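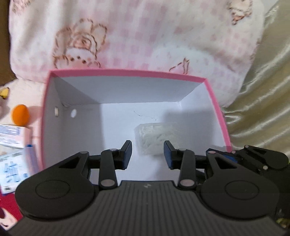
How do I choose the right box for storing small packets?

Take the packet that is biggest among the ones you want to keep, lay it flat on the floor of the box, and see if you can still put your hand in beside it. If you can, the size is good. If you must bend the packet to make it fit, take the next size up. We sell the open boxes in three sizes, and the middle one is the one most people need for a drawer or a shelf.

Which colours are there?

Inside, all our boxes are white. The rim can be pink, grey or dark green. We chose white for the inside so that pale things and small things are easier to find, though of course it also shows every hair and every bit of thread. Some customers like this and some do not.

I keep dried noodles and craft filling in packets that look nearly the same. How should I mark them?

Please write on the packet and also on the box. A packet of paper shred, rice noodles or stuffing fibre can look very similar when it is seen through a cloudy wrapping. Food should have its own box, and I would ask you not to mix the two kinds even for a short time. For the writing, a soft pencil on a paper label is enough. Ink from a felt pen can come through thin plastic.

Can a packet be put in lying down, or must it stand?

Both are possible. In a deep box I prefer standing, like books, because you can read the upper edge of each one. In a box with only one or two packets they will fall over anyway, so lay them flat. Heavy ones go at the bottom.

How do I clean the box?

Take everything out first and turn the box over above the bin. Give it a light knock with your hand. After this, wipe it with a cloth that is damp but does not drip, and go into the corners with a dry cotton bud. Threads and hairs like to stay near the far wall, where the hand does not reach so well. Let the box stand open until it is dry.

Do not use scouring powder. It takes away the smooth surface, and then the dust holds on better than before.

Is the box safe in a window?

The white does not suffer very much from the sun. The pink rim does. A customer in Wombridge sent us a box which had stood on a window sill until October, and one side of the rim had become clearly paler than the other. It was still a good box. If the colour matters to you, turn it sometimes or keep it on an inner shelf. Food packets should not be in the sun in any case.

Do you sell lids?

At the moment we do not have lids for the pink ones. The grey and the green can be ordered with a flat lid from our shop in Galmont. For the pink box some people use a folded tea towel, and for packets that are closed this is quite sufficient.

How much weight can one box carry?

The middle size carries 2000 grams when you lift it with two hands from below. Please do not lift a full box by the rim only. The small size I have not tested so carefully, so I would rather not give a number for it.

May I stack them?

Empty boxes, yes. They go one inside the other, because the walls are a little slanted. Full boxes without lids should stand side by side. If they stick together when empty, put a strip of paper between them the next time.

How many packets should be in one box?

This depends on you. My own rule is that I want to see the floor of the box somewhere. When I cannot see it any more, I start to forget what is underneath, and I buy the same thing again.

What does the delivery cost?

Inside Whitcombe we bring the boxes without charge if the order is over 50 pounds. For other places the price is shown before you pay. The order number for the middle pink box is 203.

A corner of my box arrived bent. What must I do?

Keep the box and the packing, and write to us with your order number. A small bend in the rim often goes back if you press it gently under some books overnight. If it does not, we send a new one, and you do not need to return the old one.

Do you also sell the Stultula drawer dividers?

We had them before, but not now. They are a little too long for our boxes and had to be cut, which made many questions.

Last changed: 09/05/2021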